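Chapter 6
What the Label Says: Claims, Tests and Household Products

A package of laundry powder says it removes 100 stains. A pillow says it supports the neck. A water filter says it was "tested in a laboratory." Most of us read lines like these every day and forget them by lunch, but they still steer what we buy. In this chapter you will learn to take a product claim apart and see how much of it is left.
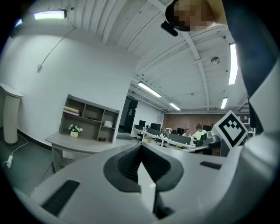
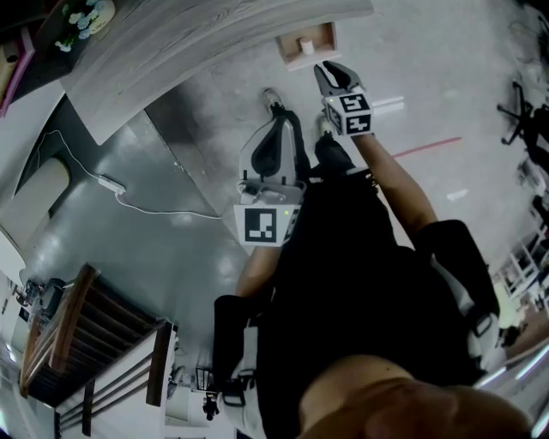
6.1 Three kinds of sentence

Pick up anything with printing on it and you will find sentences of very different kinds sitting side by side in the same type. Some of them can be checked. "Contains 10 tablets" can be checked by opening the box. Some can be checked only with effort. "Lasts twice as long" needs a second product, a clock and an agreement about what it means for the thing to stop lasting. The rest can't be checked at all. "Feel the difference" makes no statement, so no test could ever count against it.

We will call these plain claims, loaded claims and empty claims. Plain claims are usually true, because a false one is easy to catch and in many places illegal. Empty claims are harmless if you notice them. The loaded ones take up most of this chapter.

A loaded claim sounds like a plain one. It often contains a number. It has a missing part, and the reader fills in that part without being asked, nearly always in the seller's favor. Twice as long as what? Most people silently answer "as the others," though the package never said so. It may mean twice as long as the same company's cheapest model, or the version sold before last July.

6.2 The Vevatmont kettle

Consider a kettle sold under the name Vevatmont. The box carried this line in large letters:

"Boils up to 6 times faster."

A small star led the reader to the underside of the box, where a note in gray type explained that the comparison was with an open pan of water on a stove, filled to the top, set to the lowest heat. Every word on the box may well have been correct. A shopper choosing between two kettles learned nothing whatever, since neither kettle is a pan.

Look also at "up to." These two small words turn a promise into a ceiling. A kettle that boils six times faster on one occasion and at the same speed on every other has met the claim. So has a kettle that never quite gets there, depending on how generous you feel. When you see "up to," cross it out and write "no more than" in its place. "Boils no more than 6 times faster" is the same sentence with the shine rubbed off.

6.3 Tested by whom?

The word "tested" deserves more suspicion than it gets. It tells you that something was done. It does not tell you how the thing came out. A bridge that fell down under load was tested. So was a shampoo that turned hair green.

When a company does give a result, ask who paid for the work. Paid research is not always bad research, and some of it is careful. But a firm that orders several studies is free to print the one it likes and put the others in a drawer. The reader of the package has no way of knowing how full the drawer is.

The Bredent mattress leaflet offers a good specimen. It reports that 2000 sleepers were surveyed and that most "would recommend" the mattress. The leaflet does not say how the sleepers were found. If they were people who had already bought the mattress and kept it past the return period, the unhappy ones had been removed before the first question was asked. A survey like that measures very little beyond the fact that people who keep a thing tend not to hate it. Making it larger would not help. Two thousand answers to a poor question are worth less than a handful of answers to a good one, and they cost more to collect.

6.4 Borrowed trust

Some claims lean on a name. Aebischer soap is described as "made to the Gruvside standard," and the phrase appears beside a small round seal. Many shoppers will assume that Gruvside is an outside body with rules and inspectors. It is the name of the factory. The standard is whatever the factory does.

You can learn to spot this with a few dull questions. Who wrote the standard? Can a member of the public read it? Has any product ever failed it? A seal that has never been refused to anyone is a decoration. Real standards exist, and they protect us from bad wiring and worse baby food, which is exactly why an imitation is worth printing.

Be careful, however, not to swing too far. Students who have just learned to doubt labels sometimes decide that every label lies. That saves effort but it is no better than believing them all, since in both cases the reading has stopped. The ingredients list on the Aebischer box is ordinary and useful. A person with an allergy would be foolish to ignore it because the seal on the front is silly.

6.5 A working method

Through the rest of this chapter we will use the same short routine for every claim.

Copy the claim out word for word. Do not tidy it up. The weak spot is often in a word you would have dropped.

Mark each comparison and write down what is being compared with what. If the second half is missing, leave a blank and do not fill it in yourself.

Find the small print, if there is any, and read it before you go back to the large print.

Say what result would have proved the claim wrong. If you can't think of one, the claim is empty and you may stop there.

Terms to know

Plain claim, loaded claim, empty claim, comparison base, ceiling phrase, self-issued standard.

Before you read on

Choose a product from your own kitchen or bathroom. Copy out every sentence on the front and sort each one into the three kinds described in section 6.1. Keep the list. You will need it again in section 6.8, where we turn to before-and-after pictures and the lighting used to make them.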